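Search this site Search

Lab Course Robot Manipulation – Handout for Week 7
Comparing parallel grippers on the two-arm table

Please read this before Thursday. The first group starts at 8.

In the last session we controlled the arms only in free space. Now we come to contact, and for contact the choice of fingers matters more than most students expect. We will compare two sets of fingers, the Plaltum (stiff, flat pads) and the Pruko (softer, with a small hook at the tip). The arms, the controller and the camera settings stay the same for both sets. If you change two things at once, you cannot say later which one made the difference.

1. Preparation

Home both arms before you mount anything. Check the finger opening in the controller window; with the Plaltum set it must not go over 100 percent, also when the window permits it. Load the configuration file 534 and write its number on your sheet. Cables near the wrist need enough slack for a full turn. Turn the wrist slowly by hand command and watch them.

2. Trials

Each group does 8 grasps per object and per finger set. Between two grasps, put the object back on its mark. A grasp is valid if the object stays in the fingers during the whole lift and for the waiting time after it. Objects which fall during the waiting time are written as "late drop" – please do not count them as success.

Approach from above where the object allows it. For blocks that stand close together, try first with the wrist turned, so that the fingers enter along the gap and do not push the neighbor. Thin handles and cloth are difficult for stiff pads, and we want to see these failures in your table too.
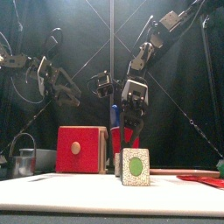
Fig. 1. Both arms over the table, right gripper reaching down near the speckled blocks.

3. Wrist camera

Save one wrist image before each closing command. The Lalmont script names the files alone, but it does not check the focus, so open the first image yourself.

4. Report

Two pages, one table per finger set. Describe one failure in detail: approach direction, finger opening, first contact. For the background on contact forces use the Qin notes, chapter 7. Reports are due before the December break.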